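Wooden block
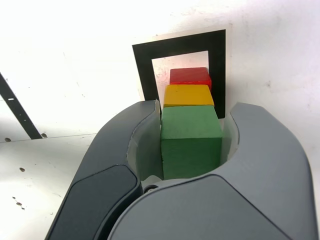 A green wooden cube

A wooden block is a solid piece of wood cut to a simple shape, most often a cube, and used as a toy, a counting aid or a teaching material. Blocks are sold plain or coloured, singly or in boxed sets. The word "brick" is also used in Britain, mainly for oblong pieces.

Shapes and sizes

The cube is the commonest form. Its six faces are equal, so it can be stacked any way up. Sets for small children usually have edges of 30 mm or more, as smaller pieces can be swallowed. Other usual shapes are the half cube, the double cube, the cylinder, the triangular prism and the arch. In a "unit" set the longer pieces are whole multiples of the shortest, and a wall begun with one size can be finished with another.

Materials

Beech, maple and birch are widely used. They are hard, close-grained and slow to splinter. Lime and pine are lighter and cheaper but dent easily. The wood is dried before cutting to limit warping, then sawn into square lengths, cut across, and sanded. Edges are rounded slightly. Offcuts from furniture making were once a common source, and many home-made sets still begin this way.

Colour

Plain blocks may be left bare, waxed or oiled. Coloured ones are painted or stained. Paint gives an even surface and hides the grain, while stain lets it show. Red, yellow, blue and green are the usual choices. Older paints often contained lead, and old painted blocks are not generally given to young children.

Use in teaching

Friedrich Froebel included wooden cubes among the "gifts" he devised for kindergartens in the nineteenth century. One of these was a larger cube divided into 8 smaller ones, which the child took apart and put together again. Cubes have since been used to teach counting, volume and simple fractions.

Collections

The Kamath collection at Wuscombe holds 1096 blocks, most of them from boxed sets. It was catalogued by Manikandan Venkataraman, who grouped the pieces by edge length and finish. Sets by the makers Plisitz and Clereo are well represented, among them a Plisitz box of 200 plain cubes with its sliding lid. The collection is open on Friday afternoons.

See also

Alphabet block
Construction set
Froebel gifts
Puzzle cube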